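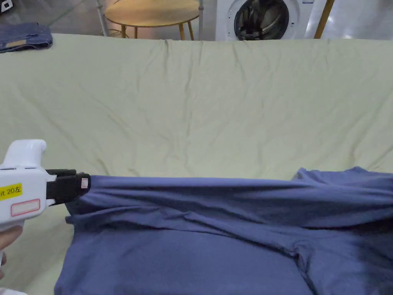
Ouazzani replied to my last thread asking why a cotton shirt folded to a fixed width still comes out of the drawer with a crease across the chest. Fair question. Answer in several posts.

1/ The width is rarely the cause. The crease across the chest is set by where the second fold lands, and the second fold lands wherever the hem was when you started. If the hem is crooked by a finger's width, everything after it is crooked too.

2/ So square the hem first. Shirt face down, both side seams flat, hem pulled straight. Most shirts that have been through a dryer have twisted a little and the side seams no longer run down the sides. Ignore the seams in that case and work from the shoulders.

3/ Surface matters more than technique. Bare tabletop lets cotton slide. A bed sags under your hands. I use a flat sheet over a table, pulled tight, and the cloth underneath holds the shirt where I put it. Pale sheet under dark laundry also makes lint easy to spot.

4/ Lifting: take the edge at two points and keep tension between them. With one grip point the layer droops and you get a row of diagonal creases. They look harmless, but they press in under the weight of the stack.

5/ Sleeves go back along the side fold, cuff pointing to the hem. Do not double them across the back. That makes a ridge four layers thick in the middle of the shirt, and the ridge prints through to the front.

6/ Fold in thirds from the hem up, not in half. Half puts the crease across the chest. Thirds put one line low on the stomach and one just under the chest, and the lower one disappears when the shirt is tucked in.

7/ Stack height. My drawers are the shallow Plurholm ones and I stop at 6 shirts per stack. Filing them upright works too – but only if the drawer is full enough that they don't slump.

8/ Drying. I take cotton out of the dryer at 20 minutes and hang it for another 90. Folding straight from a hot drum sets whatever wrinkles are already in it. Heavier knits need longer on the rack.

9/ A few people asked about folding boards. I had the Prorkard one for most of a year. It gives a consistent width and does nothing for the hem. Gave it away in September.

10/ Next thread is fitted sheets. It will be longer.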